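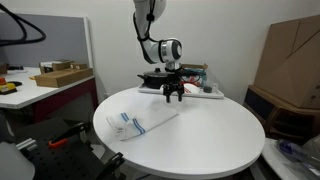
The Barasa Household Robotics Project is a student project in robot manipulation run at the Barasa Institute of Technology. Students in the project program a robotic arm to carry out kitchen and laundry tasks on a tabletop, and record the arm's movements for use in coursework. The project is open to undergraduates from the second year onward and may be taken for credit or as a club activity.

History

The project began as an evening club under Oduor Simiyu, a lecturer in control engineering, who had taught a short course on grasping. Early members worked mainly in simulation. The club was given a room of its own in the Skellberg Building and became a credit-bearing course two years later, when Mwanaisha Lyimo was appointed as its first full-time instructor. Simiyu remained as faculty adviser and continues to mark the written reports.

The name of the project was changed at that time from the Barasa Manipulation Club. Older reports in the department library are still filed under the former name.

Organization

Students work in teams of 3, and up to 20 students are admitted each term. Team members rotate between operating the arm, setting out the objects, and keeping the written log. A student may not operate the arm until he or she has passed a safety check, which covers the emergency stop, the reach of the arm, and the order in which the equipment is switched on and off.

The course runs for one term. The first weeks are given to calibration and simple pick-and-place exercises. Teams then choose a longer task from a list kept by the instructor. Folding and moving cloth is the most frequently chosen, although it has the lowest completion rate of any task on the list.

Work area and materials

Tasks are set out on a round white table beneath the arm. Household objects are used in place of test blocks, a practice that dates from the club period. A typical layout includes a cooking pot with a lid, kitchen towels, small packaged goods, and a tray that holds several of the objects together. 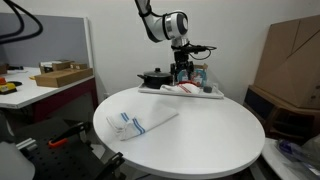 Arm and gripper over the tray, with a folded striped towel at the front of the table.

Layouts are written up on a standard sheet before a session begins, so that another team can repeat the task. Teams that change a layout partway through a session are required to open a new log entry – a rule introduced after several early records could not be matched to their sheets.

Motion records are stored in Radura, a logging program written by former members of the project. By the end of its third year the archive held 722 logged sessions. The department has set a target of 1,000 before the records are reorganized.

Desex Trial

Each November the project holds an internal contest known as the Desex Trial. Teams receive a layout they have not seen before and have one afternoon to prepare. Scoring is based on completed steps, with points taken off for dropped objects and for any use of the emergency stop that was caused by an operator's error. The winning team sets the layout for the following year.

Assessment

Students taking the project for credit submit a log, a working program, and a final report. The program and log are marked by Lyimo. Reports must include a section on failed attempts – in most terms this is the longest part of the document. Club members are not graded but are expected to keep the same logs.

See also

Skellberg Building
Radura (software)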